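4 min read

I spent 11 years at the repair bench at Skevik before the arms came, and I'll admit I miss the fussing. 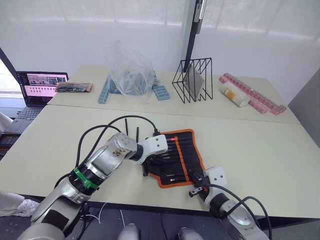

Laying out your kit used to be how a shift began, and you talked while you did it. Now two arms bend over the black roll with the orange border, and we stand back and check our phones.
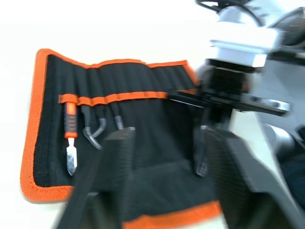 Small tools in their pockets.

Fair enough, it spares sore wrists – mine included.

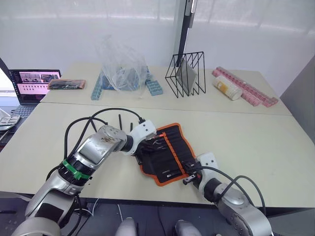
One roll, two grippers.

But give us the talking time back!
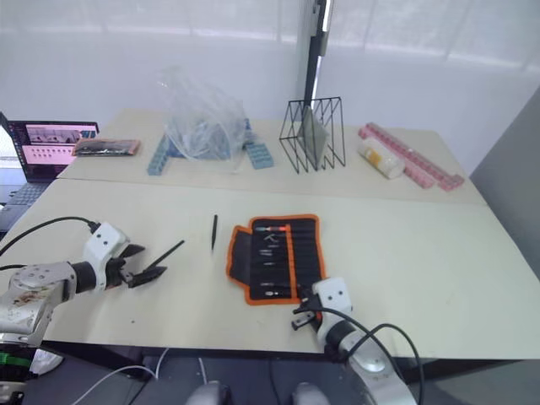 Vol. 2, No. 11

A thin tool in a gripper is a small thing. So was our chat.

2 comments

Wikex: Same at our shop, and I miss it too.

Burnard: My wrists don't!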